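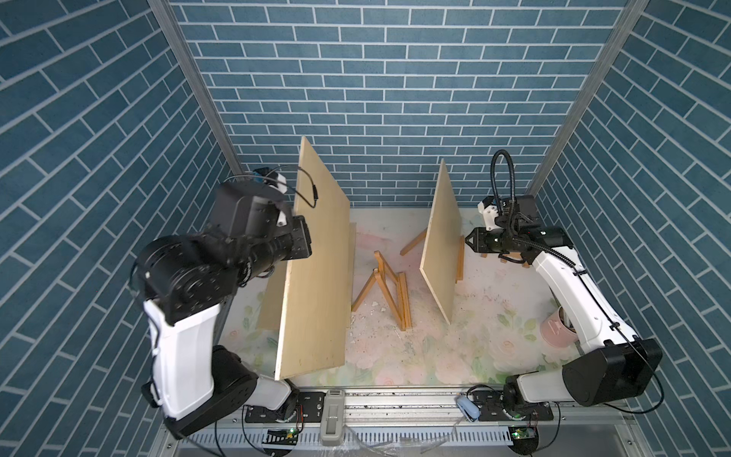

Fig. 4: Boards and easel stands, large and small, part-way through setting up.

Section 4. Setting up the boards and easels

Right, the boards are out of their wrapping and you've got a heap of pale legs to make sense of. I've put up more of these than I care to admit, first in my own front room and then for every craft fair Margareta Pop talked me into, so I'll go through it the way I do it and you can skip the bits you already know.

The Jirano set comes with a large board, a small board and a stand for each, plus a spare stand. All the stands fold flat. The big board goes on the Jirano Tall, the small one goes on the Jirano Short, and the spare is another Short. If you bought yours second-hand you may have a mixture, in which case hold two folded stands side by side before you start and sort them by length.

4.1 Before you start

Clear a patch of floor at least twice as wide as the large board. I know it seems greedy, but the legs go out further at the back than you expect, and I have taken a lamp with me more than once.

You'll need:
The boards and stands
The bag of wing nuts and washers (taped inside the lid of the box)
A soft cloth
Masking tape
A small spirit level, if you're fussy like me

Wipe both boards down with a dry cloth. Run your palm lightly along the edges too and see to any rough spots with fine sandpaper now, while the board is flat and easy to get at.

4.2 Opening a stand

1. Lay the folded stand on the floor with the hinge at the top, pointing away from you.

2. Undo the strap. The legs will flop about a bit and may cross over each other. Let them. It looks like a dropped bundle of sticks at this stage and it's perfectly fine.

3. Uncross the two front legs and spread them until they make an upside-down V.

4. If the back leg has come off its bolt in transit (mine did, on two stands!), put it back on now: washer, leg, washer, wing nut. Finger tight will do.

5. Stand the whole thing up by the hinge and swing the back leg out behind until the cord goes taut.

6. Give it a gentle push from the front. A little spring is normal. If it walks backwards across the floor, the cord has slipped off its hook, so fold it up and go back to step 3.

Note: the back leg has a flat side and a rounded side. Flat side faces the board. Kamarul Rondonuwu wrote to tell me he'd had his the wrong way round for 6 months and it had stood up all that time, so it isn't a disaster, but the board sits better if you get it right.

Caution: keep your fingers away from the hinge when you close a stand. It nips.

4.3 Putting up the large board

This one is much easier with two people. It isn't all that heavy, but it's tall and it catches every draught, so shut the door first.

1. Stand the Tall where you want it and push the two shelf pegs into the front legs. For an adult standing up to work, I use the fourth hole from the bottom. For children, go right down to the lowest.

2. Bring the board in on its long edge, one person at each end, and set it down just in front of the stand.

3. Tip it upright, then lift it on to the pegs together. Say when you're lifting — out loud, I mean. It saves toes.

4. Lean it back until it rests against both front legs. It should touch on the left and the right at the same time. If it rocks, one leg is further out than the other.

5. Screw the top clip down over the upper edge. Stop as soon as it grips, or you'll leave a dent in the wood.

If you only want the board up for an hour or so you can stand it straight on the floor and lean it on the stand, no pegs. I do this all the time when I'm pinning up patterns. Put a strip of masking tape on the floor along the bottom edge so you'll spot it if it starts to creep.

Caution: never let go of the large board before the top clip is on. Leaning isn't the same as fixed, and a board this size comes down with quite a bang.

4.4 Putting up the small board

You can manage this one alone, and I'd happily let a sensible ten-year-old have a go.

1. Open the Short as in 4.2.

2. Put the pegs in. There are only two pairs of holes, and I've never found a use for the upper pair.

3. Set the board on the pegs and lean it back.

4. Do up the clip.

It has more of a backward tilt than the big one, and that makes it lovely for drawing on but a nuisance for notices, as the tops of the sheets catch the light. Shorten the cord by one knot if that bothers you. Ratih Lumbantobing has hers two knots up and says any more than that and it wants to fall on its face.

4.5 Arranging the two together

For a stall or a school hall I like the boards facing one another across an open bit of floor, both turned slightly, so people wander in between them and look at both sides. Leave a gap wide enough for a pushchair. When we did the Flurkorbridge summer fair in July I made it too narrow and spent the whole afternoon tucking the legs back in.

For a classroom, put them side by side instead with the small board on the window side.

Wherever they go, walk round the back before you call it done. Look for legs sticking out into a gangway, and look on the floor for anything left over. Spare stands and odd legs are a real trip hazard because pale wood vanishes against a pale floor. Fold them, strap them and put them against a wall.

4.6 If something isn't right

The board slides sideways. The pegs are in different holes. Count up from the bottom on both legs.

The stand leans even on a level floor. Look for a missing washer at the top of the back leg.

The wing nut spins and won't bite. The thread's gone. Any Kioko M6 will fit, and I keep a packet of 30 in the drawer because they roll under everything.

The board has bowed. It's been stored leaning, I'm afraid. Lay it flat with the hollow side down and some heavy books on top, and leave it for a few days. Petro Didenko got an awful bend out of his that way, though it took him 18 days and most of an encyclopaedia.

4.7 Taking it all down

1. Clip off first, with one hand on the board.

2. Lift the board clear and lay it flat.

3. Pull the pegs and drop them in the bag straight away. Not in your pocket!

4. Unhook the cord, bring the back leg in, then close the front legs together and strap them.

5. Slide the boards into the Prellent sleeve with the cloth between them, and store the sleeve flat under a bed or on top of a wardrobe.

The paint tray and side hooks are covered in Section 5. You can fit them with the boards already up.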